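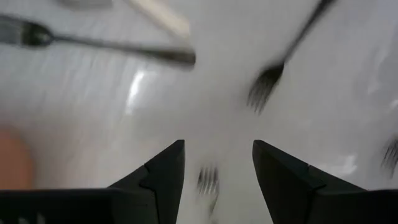
Ramil Sison had the night desk at Stasau, and the night desk meant the memory graph. It sat in the corner of the left monitor, a green line that climbed a little every hour and dropped to the floor at four in the morning when the scheduled restart ran. He had watched it do that for two years.

In July the restart stopped running. The line reached 31 percent by midnight and kept going.

He called Vidar Moen, who had written the restart script and had since moved to the office in Goltlow.

"Did you turn it off?" Ramil said.

"Turn what off?"

"The restart on the billing server. It isn't in the scheduler."

Vidar was quiet. Ramil could hear a television.

"I put that in as a temporary thing," Vidar said. "Until they fixed the leak."

"Did they fix the leak?"

"I never heard."

Ramil opened the change log. The last entry was from Opoku, the firm that had taken over maintenance in the spring. Removed obsolete task, it said. There were no initials.

"What's it at?" Vidar asked.

"Forty-four."

"You've got time. Don't restart it while the invoices are going out. It'll send half of them again."

"When do they finish?"

"They used to finish at three. But that was before Nustamau came on as a customer."

Ramil wrote three on a sticky note, put a question mark after it, and stuck it to the edge of the monitor. Then he opened the process list and sorted it by memory. One process was at the top by a long way. It was called helper.

"What does helper do?" he said.

"Is that still there?" Vidar said. The television went off. "That's mine too. It draws the graph."

"Which graph?"

"The memory graph. It keeps every reading so you can scroll back. I meant to have it throw out the old ones."

Ramil looked at the green line. He had never scrolled back. He put the pointer on it now and dragged, and the fan in the machine under the desk got louder, and the line went to fifty.

"Don't scroll it," Vidar said.

"I stopped."

"If you end helper the billing will be fine. You just won't be able to see how it's doing."

"So how will I know it's fine?"

"The phone won't ring."

Ramil selected the process and ended it. The corner of the left monitor went gray. He sat with his hand near the phone and listened to the fan slow down. At 3:40 the last invoice went out to Nustamau, and he took the sticky note down and started typing the entry for the change log. He put his initials first.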